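Wrist camera exposure, and what it did to our June episodes

I have been putting this write-up off until the re-labelling was finished. It is now finished, so these are my notes on the second round of demonstration collection for the bin-picking policy. Most of it concerns exposure. Some of it concerns file naming, and can be skipped by anyone who has already been burned by file naming.

Background for those who missed the earlier posts: Wen-hsiung Kao and I are collecting teleoperated demonstrations of a simple pick and place. The object starts in a bin, the operator drives the arm in, closes the fingers, lifts, and moves to a release pose. Each episode is saved with joint positions, gripper width, the operator's commands and the wrist camera stream. The policy is trained by imitation on those. There is no reward signal and no simulator. If the demonstrations are poor, the policy is poor, and there isn't much further down the pipeline that will rescue it.

The set stands at 2,331 episodes after culling. I'm reasonably happy with the number and less happy with how it is distributed.

Recording software

We record with Cerent, a small logger that Wen-hsiung wrote over the summer holidays. It does very little. It opens a stream per source, stamps everything against one clock and writes a directory per episode. Earlier we had been using the logging that came with the teleoperation package, which stamped the camera frames on arrival instead of on capture. The offset drifted with USB load. You could see it if you plotted gripper width against the moment of visible contact: the fingers would appear to close a few frames after the encoder said they had.

A policy trained on that data learned to close late. It was quite consistent about it. We spent an embarrassing amount of time adjusting action chunk length before either of us checked the timestamps.

Cerent also refuses to start an episode if the previous one has no outcome label. This was Wen-hsiung's idea and I argued against it at the time as too fussy. I've come around. In the first collection we labelled in batches at the end of the day, and when I went back over a sample I disagreed with my own labels often enough to be worried. The label has to be entered while you still remember whether that last grasp was a clean one or a fluke.

The labels are: clean, recovered, failed, void. Recovered means the operator missed or slipped, corrected, and finished the task within the same episode. Those are worth keeping. A policy that has only seen clean demonstrations has no idea what to do once it has drifted off the path, and ours used to hover above the bin making small circular movements until the timeout. Void is for anything where the hardware or the operator was interrupted, and void episodes never reach the training set.

Operators

There were two of us at first, then Szu-yu Kong joined for the second half. Her demonstrations are visibly different from ours. She approaches from higher up and comes down nearly vertically, whereas I tend to slide in over the rim at an angle. Both work. Mixed together without any operator identifier, they produced a policy that averaged the two and clipped the rim of the bin.

We considered writing a style guide. In the end we added the operator ID as a conditioning input and fixed it at inference to Szu-yu's. Her episodes are shorter, with fewer pauses, and pauses are a nuisance: every frame in which the arm sits still while a human thinks is a training example that says the correct action is to do nothing. We now trim idle stretches at the start and end automatically, and leave those in the middle alone unless they are very long.

Backgrounds

The wrist camera sees a good deal more than the task. When the arm is raised or rotated toward the release pose, the view takes in whatever is behind the bench, and in our room that changes by the hour. We trained an early version on a single corner of the room and it behaved sensibly until Thursday, when we shifted the bench by less than the width of a chair. It then did very badly.

The standard remedies are to collect with more variety or to replace the background afterwards. We are trying both. For the second we hang a green cloth, key it out and composite other backgrounds in before training. The keying doesn't have to be pretty. It needs to be stable from frame to frame, so the policy isn't handed a flickering outline around the fingers to latch onto.

Keying has two problems at our end. The first is fold lines. A cloth that has been stored folded has a grid of creases, each with a bright side and a shadowed side, and a tight threshold will punch lines through the mask. Widening the threshold fixed that, at the cost of some spill along the edges of the fingers. Ironing would also fix it. I've been told this several times.

The second problem is the window, and it's the worse of the two. The camera's auto exposure was on for the first part of the collection. Whenever the window came into view the camera pulled the whole image down, the green shifted, and the mask went with it. When the window left the view it all came back up over the next few frames. The learner doesn't know any of that is irrelevant. As far as it can tell, brightness is a fairly good predictor of wrist rotation, and it will use brightness in preference to anything harder.

I confirmed this by replaying held-out episodes with the exposure artificially shifted and looking at the predicted actions. The wrist joint predictions moved with brightness. The other joints hardly cared.
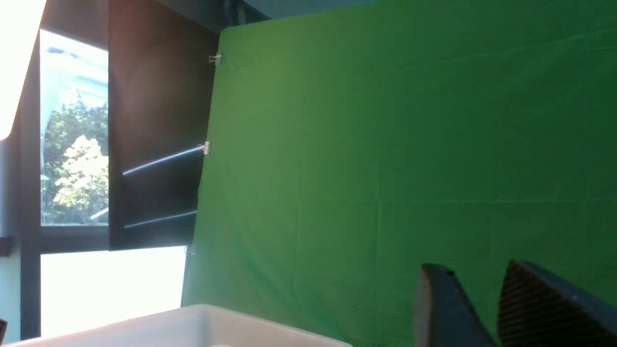 Wrist view with the green cloth clipped up. Lower window pane almost completely blown out.

With fixed exposure the choice is which part of the image to give up. We set it for the cloth and the fingers, and let the window clip. A saturated pane carries no information, and for this purpose I'd call that a benefit. The ridges on the finger pad need to stay readable, as they are one of the better cues for where the contact surface is.

White balance is locked as well. Do this at the same time as exposure. I locked one and forgot the other, and had to void 11 episodes in which the green wandered toward cyan as the afternoon went on.

File naming

Briefly: don't put the lighting condition in the directory name. We did, and then changed our minds about what counted as overcast. It belongs in the metadata file, where it can be corrected without breaking every index that points to it. The conversion script is in the repository under Hung, the name we gave the dataset tooling before we knew it would have more than one part.

What's next

Retraining on the fixed-exposure subset is running now. I'm holding out seven sessions by date instead of splitting at random over episodes, as a random split puts near-identical neighbours on both sides and makes the validation curve look much better than it should. I'll post the comparison with and without background replacement once both runs have finished.

Szu-yu wants to repeat part of the collection with the blinds down. We need to buy blinds.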